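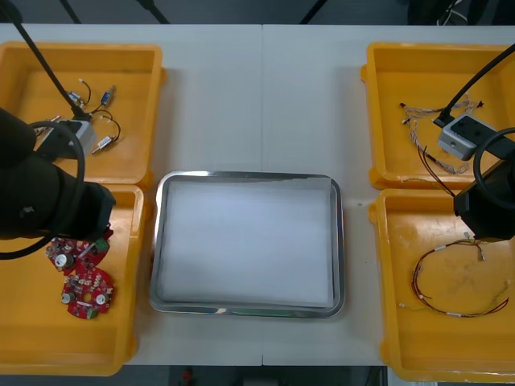

Sorting small electrical bits into bins before a build

Filed under: Workshop basics
3 min read

Quick one. Wrote this for Rhea Catacutan, who keeps asking how I lay out parts before I start on anything. So, the layout.

What you need

- four shallow bins, same size. Yellow plastic is fine, you want a colour the wires show up against
- one metal tray with a rim
- a sheet of plain white paper or card to line it
- a clear table

Steps

1. Wipe table. Tray in the middle, bins either side, two and two.

2. Line the tray. Cut the sheet to fit flat, no curled corners. Tray stays empty until you're picking parts for a job.

3. One kind of thing per bin. Little switches with wire tails in one, circuit boards in another. Tangly harness gets its own. Long loop gets its own too, don't be tempted to double up.

4. Boards flat, component side up. Never stacked. Touch something earthed first, and hold them by the edges.

5. Long harness: lay it in a loose oval. Don't coil it tight round your hand, the wire remembers and you'll be fighting it all afternon.

6. Tangled harness: find the connectors, bring them to the outside, then work back towards the middle. Don't pull on the wires. If it's really bad leave it for last.

7. Pick into the tray. One of each, whatever the job sheet says. Check against the sheet, then move the tray away and start the next.

Labels

Masking tape on the outside of the bin, not the floor of it. Floors get scuffed and the tape lifts. Guðlaug Lauritsen writes the part number on both ends so it reads from either side of the table, good idea, have nicked it.

End of day

Leftovers back in there own bins, lids on if you have them. Bin the liner if it's got solder crumbs on it.

More in Workshop basics
Stripping thin wire without nicking it
Velleven crimp pliers, six months on
Which drawer units fit a Plemano bench
Reading a wiring diagram, part 1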